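3. Listening at the table: the Zarkham suppers

3.1 Background to the work

The second body of work considered in this paper is the set of sound pieces that Itzel Espinoza made during her residency at Zarkham, a former grain store on the harbour side of Grurnport. It is, to my mind, the most generous thing she has made, and it deserves far more attention than the short notices it received when it opened in February. Where the earlier Lirnine recordings (Section 2) dealt with strangers passing each other in stairwells, the Zarkham pieces deal with people who have agreed to sit down together and then have to work out how.

The method was simple. Espinoza held nine suppers in the upper room, each for people who had answered a card left in shops and at the ferry office. Guests were told that sound would be recorded and that they could ask for any part of it to be wiped. She cooked, served and mostly kept quiet. From the recordings she cut 60 short pieces, the shortest lasting only as long as it takes someone to say "no, after you" and the other person to say it back.

What excites me about these pieces is how much of the talk is about almost nothing. People offer each other bread. They apologise for reaching. A man explains, at wonderful length, why he never takes the last potato, and a woman two places along takes it while he is still talking (there is a pause, then a great roar of laughter, and the piece stops there). Earlier writing on art made from meals has tended to treat the meal as a symbol of welcome. Espinoza is after something smaller and, I think, harder to catch: the tiny bargains by which welcome is kept going from one minute to the next.

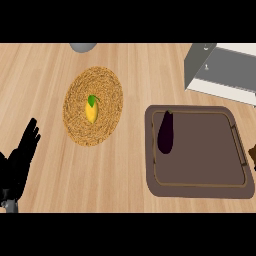 Figure 1. Tabletop with placemat, fruit and serving tray.

3.2 How the pieces were shown

At Galli, where the full set was first heard, the pieces played from small speakers fixed under the seats of ordinary kitchen chairs. A visitor had to sit to hear anything clearly. As each speaker played a different piece, two people sitting side by side would often be laughing at different moments, and would turn to each other to find out why. I watched this happen again and again over several afternoons, and it delighted me every time! The visitors had begun to behave like the guests.

The gallery kept a book by the door for comments, and I was kindly allowed to read all 282 entries. I sorted them by hand into those that spoke chiefly about the recorded guests, those that spoke about the writer's own family or habits, and those that spoke about other visitors in the room. The last group was the surprise. It held 98 entries, many of them describing a short exchange with a stranger in the next chair. One reads: "She asked if mine was the one about the soup. It wasn't, so we swapped." Another says simply, "Shared a chair with a boy called nothing, he wouldn't tell me."

A comments book is a weak kind of evidence, of course. People who had a dull time seldom stop to write, and those who do write have usually just read the entry before theirs. I did find runs of five or six entries in which a single word, "manners" for example, was plainly being handed down the page. Even so, the pull towards the neighbouring chair is strong enough that I am happy to treat it as part of the work.

3.3 Silence and consent

Less has been said about the gaps. Eleven of the guests later asked for something to be removed, and Espinoza chose to leave each removal in place as a stretch of room tone of the same length. The listener hears the table go quiet, hears cutlery and a chair, and then the talk picks up in the middle of another subject. In the sixth supper this lasts for most of a minute. Nothing tells us what was said.

I find these gaps very moving, and they also answer a worry that hangs over much work of this sort, namely that the artist gains from the trust of people who gain little in return. The guest who withdraws a sentence still shapes the piece. Their refusal has a length, and everybody who sits in that chair must wait through it. The Lirnine recordings had no such device, and passers-by who objected were cut out without trace. Espinoza has spoken of this as the main thing she wanted to change, and the next section follows the same concern into the letters she began sending to the Zarkham guests after the show had closed.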